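Cronin working group, minutes, July, 2:00 p.m.

1. Wrist-view ablation
The Wuklow policy was retrained on 1,000 demonstrations with and without the wrist stream. Of 171 test grasps, the two-stream version completed 85 more than the single-stream one. Failure labels are still to be checked.

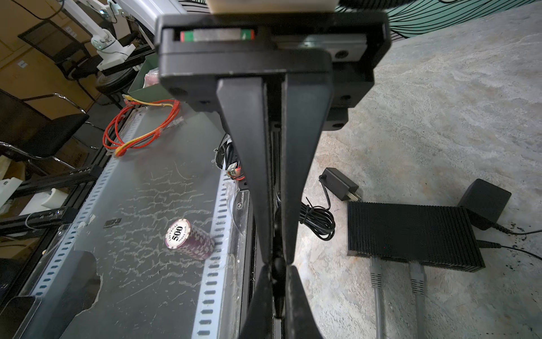

Wrist view, fingers close together, chips at left.

The Hadholm set will be scored with the same script.

2. Handover metric
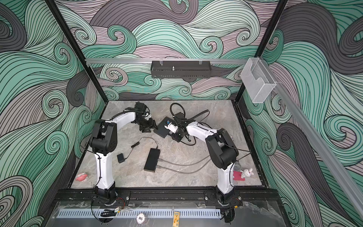
Visen currently logs a handover only at release. It was agreed to log the approach as well, starting when the grippers are as near each other as they are with the black square plate held in the right one and the left one open. Threshold to be set before the next run.

3. Next meeting
Same time, same room.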